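Zevis Balloon Garland Kit with Electric Pump: our review after one engagement party

I bought the Zevis garland kit in April, when my sister asked me to make the decorations for her engagement party. The hall was already booked and the budget was already small, so a professional decorator was out of the question. I have made simple balloon bunches for birthdays before, but never a full arch, and I think many people who look at this kit are in the same position as I was.

The box holds balloons in four colours (white, cream, dusty rose and gold), a plastic strip with holes, a roll of glue dots, a roll of fishing line, a tying tool and the small electric pump. The balloons are in three sizes. The label promises 316 pieces, and I must say that this number is a little bit clever, because every glue dot is counted as a piece. I would prefer if the label told only the number of balloons.

The colours are the best part of the kit. On the website the dusty rose looked rather pink to me, and I was worried that it would not match the table runners, but when inflated it becomes softer and more grey. The white is a real white. The gold is less successful. It has the metallic shine you expect when it is small, but in the biggest size it becomes thin and a bit yellow, so I kept the gold for the small balloons only and I would recommend the same to you.

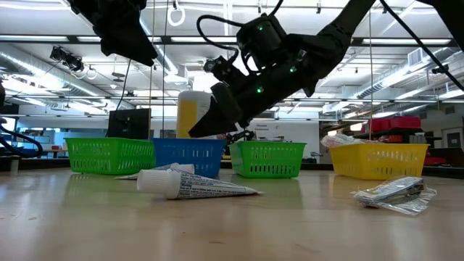
The pump has two nozzles, and you can fill two balloons at the same time. For the first hour I used only one, because I did not trust my hands. After that it went well. It is loud — louder than a hair dryer — and my neighbour asked me the next morning if I was renovating. It also becomes warm, and the instructions say that you should let it rest after seven minutes of work. I respected this and the pump gave me no trouble, but you must add these pauses to your plan, otherwise you will be standing in the hall at six in the evening with half an arch and a hot pump.

Now the plastic strip. You push the knot of each balloon through a hole, first the large ones, then the medium ones, and the small ones are glued in the spaces. It sounds easy and it is mostly easy. The holes are however cut a little too wide, and the knots of the small balloons slip out again if somebody touches the garland. I solved it by tying the balloons in pairs before I put them on the strip. The instruction sheet does not mention pairs at all. It has six drawings and very few words, and drawing four is printed upside down.

The glue dots I did not like. They hold well on the balloon but not on painted wall, and in the corner near the kitchen door they were falling already before the guests came. For the wall I used the removable hooks from Urnar, which I had at home, together with the fishing line. If your hall does not allow any hooks, you need a stand, and a stand is not included in the kit. The Cuervo folding frame fits well in width, but it must be weighted at the feet if you put it near an open door.

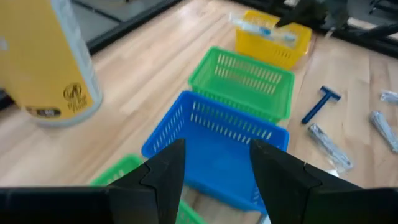
One reader of my earlier post about table garlands wrote that she had used the same kit outdoors for her parents' anniversary, and that by three o'clock the whole sunny side of it was popping. She had inflated the balloons to their full size in the morning, when it was still cool. In her opinion they should be filled smaller for a garden party, and the dark rose ones should be kept in the shade, as they were the first to go.

I have no experience with this kit outdoors, so I am grateful for her comment. Indoors the arch kept its shape very well. I finished it at ten in the evening before the party, and the next afternoon only two balloons had burst and one was getting soft. After four days my sister still had a part of it hanging in her living room. The white balloons had lost their shine by then and looked like they were covered with powder, but from the sofa it was still a nice garland.

How does it compare with others? Before this I had tried the Wurkik garland set, which costs 19 dollars less and has no electric pump. The Wurkik balloons are a little thicker, and its strip has tighter holes, which I prefer. But the hand pump is very tiring, and my wrist was sore for the whole weekend. If you already own an electric pump, buy the Wurkik. If you do not, the Zevis is better value, even with the weak glue dots.

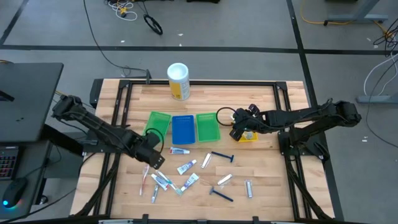 Baskets and trays on the table.

A few small things I wish I had known before. Sort the balloons by size before you begin, because they come mixed in one bag and the medium and the large are not easy to tell apart when they are flat. Cut a hole in a piece of cardboard to measure the inflated balloons, or your arch will be fat at one end. Take off your rings. And order one extra bag of the white, as it is the colour that finishes first.

I would buy the kit again for an indoor party. For a wedding with a very long backdrop you will need two kits, and at that price I would first ask a local decorator for a quote.

My rating: four stars out of five for the balloons, three for the pump, and two for the instruction sheet.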